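Print Room FAQ
Arkham Poster Archive, Pultness
Last updated 15/07/2026

What does the archive hold?
Political posters, handbills and printed broadsides, mostly lithographs and screenprints. Original photomontages are stored separately and are not part of the open collection.

Do I need an appointment?
Yes. Requests go through the booking form. Give the shelf number of each item if you have it. The limit is 37 items per visit.

What is the difference between an original collage and a print of it?
The collage is the pasted-up board made for the camera. It usually shows cut edges, retouching in gouache and crop marks in the margin. The print is the published sheet made from a photograph of that board. Catalog records state which one is held under "Object type."

What does "Matar" mean in a record?
It refers to the Matar bequest. These items keep their original numbering, M1 to M167. Gaps in the sequence are sheets that were never received.

How are the dates assigned?
A printed date is used where there is one. Otherwise the date is taken from the event named on the sheet and placed in square brackets. A question mark means the cataloger was not sure.

Can I photograph the posters?
Yes, without flash. Tripods are not allowed in the print room. Photographs are for private study only.

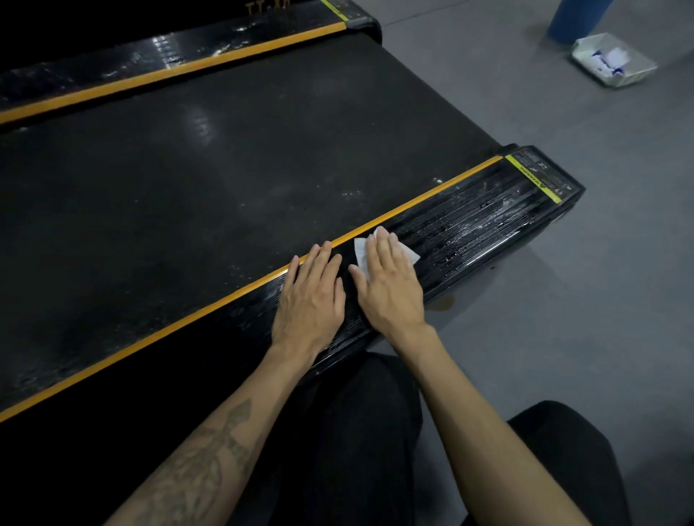 How do I order a reproduction?
Send the shelf number and the final print size to Trinidad Sepúlveda in image services. Scans are supplied as TIFF files. Posters larger than the scanner bed are captured in 2 sections and joined.

Why is my search in Workuvum returning nothing?
Workuvum is the catalog system. It does not ignore accents, so a name entered without them may not match. Results are also capped at 200 records. Narrow the search by country or printer to see the rest.

When is the print room closed?
For all of January, when the shelves are checked against the catalog. Reproduction orders received in that month are processed after reopening.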